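Visit report: Cendska bottling works, Flustham

Open day, December. Morning group, 9.30 start.

The Flustham works opens to the public twice a year, and the winter date is the quieter of the two. I booked the technical tour, which is the longer one and takes in the water treatment plant as well as the filling hall. The family tour skips water treatment and goes straight to the viewing gallery.

Getting there

The site is at the far end of the trading estate, past the builders' merchant. Buses from the railway station stop at the estate gates and it is a ten-minute walk from there with no pavement for the last stretch. Visitors with cars are sent to the gravel overflow park, not the staff one. Sign in at the gatehouse, not at the main reception, which is shown as the entrance on the map sent with the booking and was locked.

Hi-vis, hair net and overshoes are supplied. Watches and rings come off before the filling hall. Ear plugs are in a dispenser by the door and are needed. Photography is not allowed past the red line on the production side, but is allowed in the visitor rooms and outdoors.

Water treatment

Water comes from the mains and from a borehole on the site, blended before treatment. The sequence is sand filter, carbon filter, reverse osmosis, then a partial remineralising step so that every batch of syrup is diluted with water of the same hardness. The guide gave this more time than anything else on the tour, and I would agree with the priority. Variation in alkalinity changes how sharp a citrus drink tastes even when the acid dose is held constant, and it is the first thing checked when a batch is queried.

The membranes are cleaned in place on a fixed schedule, with an extra clean if the pressure drop across the stack rises above the set point. Reject water goes to a tank and is used for the first rinse of the crates and for washing down the yard.

Syrup room

Seen through a window only. Sugar arrives as liquid in road tankers. Juice concentrate arrives frozen in drums and is tempered in a side room before use. Citrus concentrates need more care than the others at this stage: pulp settles, and the oils that carry most of the smell separate out if the mix stands too long. The works uses slow paddle mixing followed by a pass through a homogeniser. The still drinks are then pasteurised through a plate heat exchanger. The fizzy ones are deaerated, chilled and carbonated.

I asked about cloud stability. The target is that a drink should show no visible ring at the neck during its shelf life, and retained samples are pulled and looked at against a lamp every month. Light is a separate problem with clear plastic, since it fades natural colours and flattens the flavour. A full-wrap label helps over the area it covers. Tinted bottles would help more, but they are harder to recycle.

Visitor room and the packaging talk

The talk is given midway through the tour in a room off the canteen corridor, with a long folding screen of pale woven panels behind a table covered in blue fabric. It covered closures, labels and bottle weight. The closure part was the most useful. Cap torque is measured on a sample from each head of the capper, once on application and again the following day, and the second figure is always lower as the plastic relaxes. A low reading on one head points to a worn chuck. A low reading on all of them usually means a change in the caps.

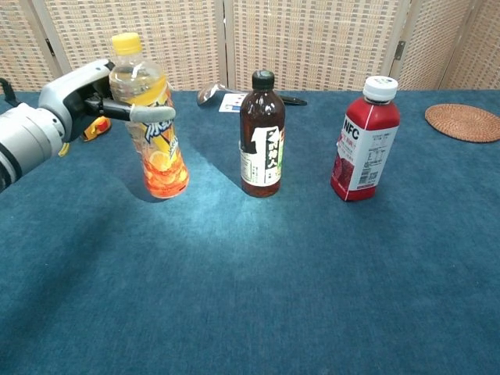 A citrus drink in clear plastic, with a yellow screw cap and the label around the lower part.
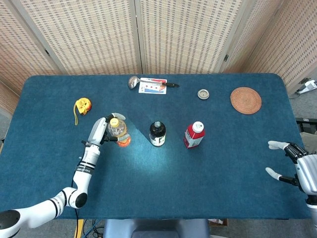 Filling hall

The hall runs 2 lines, parallel, with the drives on the outer sides so that fitters are never working between them. Line one is the newer and has a 36-valve rotary filler. Bottles arrive on site as preforms and are blown immediately upstream, then carried by the neck through the rinser, filler and capper. Carrying by the neck means a change of bottle shape needs fewer change parts — mainly the moulds and the guides further down.

The labeller is a Tanabe unit that applies a wraparound label from a reel with hot glue at the leading and trailing edges only. Splicing from one reel to the next is automatic. Rejected bottles are pushed off by an air jet into a cage, and the cage is weighed at the end of the shift. There is roughly 199 metres of conveyor between the capper and the palletiser, most of it accumulation, so that a short stop at the wrapper does not stop the filler.

Line two was down for a change from the Bivo still range to a carbonated product. The gallery board gave the stages as drain, caustic, rinse, acid, rinse, and then a check for traces of the previous flavour. Going from a strong flavour to a weak one takes longer, so the week's plan is arranged to run the other way where orders permit.

Store

The finished goods store has 578 pallet positions in drive-in racking, which seems small for the output. Most stock leaves within two days for a depot elsewhere. Drive-in racking is last in, first out within a lane, so each lane holds a single batch.

Practical notes

Allow three hours for the technical tour. The gallery stairs are steel grating and unsuitable for heels. There is a lift, but it has to be asked for at the gatehouse. The canteen serves visitors until 1 p.m., cards only. The next bus after the morning tour leaves the estate gates at 12.50, and the one after that is an hour later.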